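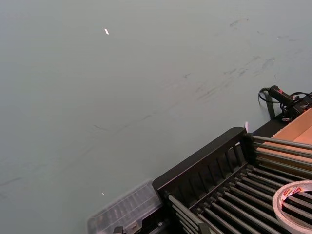
Fig. 6.1 Grey-green surface with dark scuff marks.

Chapter 6
The Customer Mailing List

6.1 Purpose of the chapter

Chapter 5 dealt with the writing of a promotional e-mail: the subject line, the opening sentence, the offer and the closing request. The present chapter turns to the list of people to whom such an e-mail is sent. It is concerned with how addresses are gathered, how they are stored, when they should be removed, and how the results of a mailing are to be read.

Students who have completed Chapter 5 will have noticed that every exercise in it assumed a ready-made list of readers. In working life the list is seldom supplied in this way. It must be built up over months and kept in order by a named member of staff, and the time this takes should be allowed for in the yearly marketing plan.

On completing the chapter, the student should be able to:
explain the difference between an address that was given freely and one that was bought;
set out the wording of a sign-up form for a small business;
work out delivery and response rates from the figures in a mailing report;
draw up a timetable for the removal of dead addresses.

6.2 Terms used

A subscriber is a person who has asked to receive messages from a business. A contact is any person whose address the business holds, whether or not that person has asked for anything. The two words are often used as if they meant the same, and the student is advised to keep them apart in all written work for this course.

A bounce is a message that is returned undelivered. A hard bounce shows a lasting fault, such as an address that no longer exists. A soft bounce shows a passing fault, such as a full mailbox. Most mailing services try a soft bounce again over a set period before recording it as failed.

Consent is the agreement of the person to be written to. A record of consent should show when it was given, by what means, and to what kind of message it applies. A customer who has agreed to receive a delivery notice has not, by doing so, agreed to receive a monthly newsletter.

6.3 The bought list

New businesses are frequently offered lists for sale. The price appears low when set against the number of addresses, and the seller will usually state that all the persons named have an interest in the goods concerned. The buyer has little means of checking this.

The firm of Ferraro, a seller of kitchen tiles, bought a list of 3000 addresses shortly before its opening sale in January. The mailing was stopped by the service provider on the first morning after a large number of complaints, and the account was closed for the rest of the sale. The firm's own customers, whose addresses were held in the same account, could not be written to either. 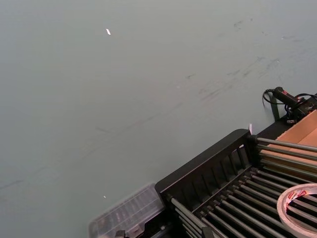

Giorgia Galli takes a milder view of the matter, remarking that a bought list can serve a firm well for research into a trade or a district, provided that no message is ever sent to it. She adds that the money would in most cases be better spent on a clear sign-up form at the till.

The course follows the second part of this advice. Questions on the lawful use of bought lists are taken up again in Chapter 9.

6.4 Reading a mailing report
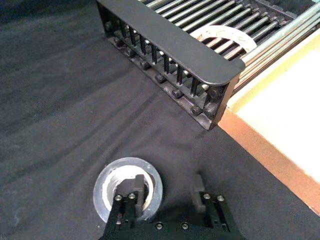
Fig. 6.2 Black dish rack with metal rods lying across the top.

The figures in this section are drawn from the report on a single mailing by Tusia, a garden furniture shop, and will be used in the exercises at the end of the chapter. The message was sent through the Rollel mailing service in August 2026 to the whole of the shop's list, which then held 1362 addresses. Of these messages, 1184 were delivered. A link in the message was followed by 242 readers.

The delivery rate is the number delivered divided by the number sent. The response rate may be worked out in two ways, either on the number sent or on the number delivered, and the second will always give the higher figure where any message has bounced. A report which states a response rate without saying how it was reached should be sent back to its author.

The student should also consider what the report leaves out.

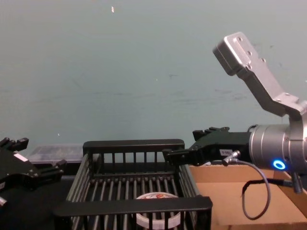
It does not show how many of the readers who followed the link went on to buy, nor how many came to the shop in person after reading the message. For the first, the mailing report must be set beside the sales record for the same period. For the second, a printed voucher or a short question at the till is the usual method, and both are treated in section 6.7.

The low delivery rate in this case led the shop to review the age of its list. A number of the addresses had been copied from Pedar, its earlier order system, and had never been checked. Section 6.5 describes the review and gives the timetable that the shop went on to adopt.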